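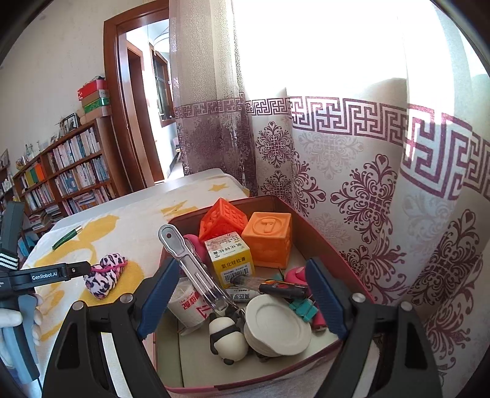

Konrad Mazurek objects, by way of a long note left after last term's session, that a mixed box is a perfectly good system provided the person who filled it is the one who has to find things in it. He has kept one for years. He also admits he has bought the same marker three times, so we will take the note as evidence for both sides.

Household Sorting, Unit 2: The Mixed Box

Bring this handout to the practical. The reading from Unit 1 (kitchen drawers) is assumed, even by those of you who were going to get to it.

What we mean by a mixed box

A mixed box is any open container whose contents share a size and nothing else. Cardboard is the usual material. The box at the top of this sheet holds a tongs-like utensil, toy cubes, small plates, a marker, a panda and a carton of zinc oxide ointment, and I would call it mid-range. Advanced cases involve soup.

Note that the box is beside a bed. Boxes of this type migrate to bedrooms, and the bed then becomes the overflow. A pen and a scrunchie on the blanket are typical early signs.

Order of work

Medicines first. Anything from the pharmacy comes out before you have opinions about the rest. Check the date on the packaging and put it with the other medicines. If you have no place for medicines, stop and make one.

Breakables second. Plates and cups go back to the kitchen. Do not stack them on the bed "for now." Iwona Wieczorek's term for this is the springboard method, and she lost more than one saucer to it before coining the phrase.

Then writing things. Test each pen on scrap paper. A dead pen goes in the trash, and you are not to put the cap back on first out of respect.

Toys and figurines last. They take longest and you will want to discuss them.

The leftover clip

Every box yields at least one clip or small pink part that belongs to something. Andri Reisinger allows these a jar. I allow the jar until January, when it is emptied without ceremony. The exam accepts either position if you can defend it in writing.

For the practical

Work in pairs, one box per pair. Your partner may hold things up and ask where they live. Your partner may not answer.

Write up the result in 700 words, with a list of where each item ended up. "Another box" will be marked as a blank. Hand in by 3 in the afternoon, and please take your cardboard home with you.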